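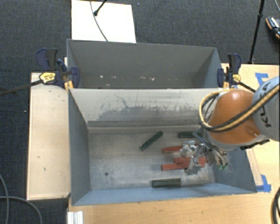 So the torch died on me again last month, halfway down the lane from the bus stop in Prultcombe, and I finally lost patience with throwaway batteries. I'd been meaning to switch to rechargeables for years. My sister did it ages ago and has been quietly smug ever since.

First job was working out what we get through. I went round the house with a shoebox and pulled the batteries out of everything, and there were 114 of them! Most were AAs, then a great heap of AAAs, and a few of the fat square ones from the smoke alarms, which I put straight back. (Please don't leave your smoke alarm empty while you write a blog post.) The worst offender was the box of fairy lights under the stairs, which had been left with its batteries in since goodness knows when. Two of them had leaked and there was that white crusty stuff all over the springs. I cleaned it off with a cotton bud and a bit of vinegar, gloves on, and the lights came back on, so I was very pleased with myself.

Then the shopping. I dithered between two sets for far too long. The one I bought is by Kument, a charger with slots for up to 10 cells and a little light over each one. The other was a Stunar, cheaper, but it only charges in pairs, and I know what I'm like. I'd have three flat ones and spend the evening looking for a fourth. With the Kument you can put a single AAA in on its own and leave the rest empty. It does hum a bit. I moved it off the bedside table after the first night and it lives on top of the fridge now, next to the radio.

A few things I've learned so far, in no order at all. The rechargeable ones say 1.2 volts on the side where the ordinary ones say 1.5, and I panicked slightly over that, but nearly everything in the house is fine with it. The exception is the old kitchen clock, which loses time and has gone back to ordinary alkalines. The clock only wants a new one every couple of years anyway. The wireless mouse eats them just as fast as before, only now it's free, or it feels free. The bathroom scales say LOW the moment I put the new ones in and then work perfectly well for weeks – I've stopped believing them.

I also asked Sigrún Arnardóttir, who used to run the repair table at the library, about mixing old and new cells in one gadget. She said don't, and keep them in sets. So I've put a dot of nail varnish on each set, red for the radio and blue for the torch, and so on. I ran out of colours quite quickly and the camera has ended up with glitter.

Then there was the matter of the dead ones. I'd been chucking them in a carrier bag behind the door, and it had got so heavy the handles went. Lương at the corner shop has a collection tube by the till and let me tip the lot in, though it did take me two trips. I put tape over the ends of the square ones, as it says to on the tube.

The torch is brilliant now, by the way. I did the lane in the dark last night, no trouble, and even found the glove I dropped in September. Next on my list is the doorbell, which takes some odd little size I've never seen anywhere else. If you know where to get a rechargeable version, do leave me a comment!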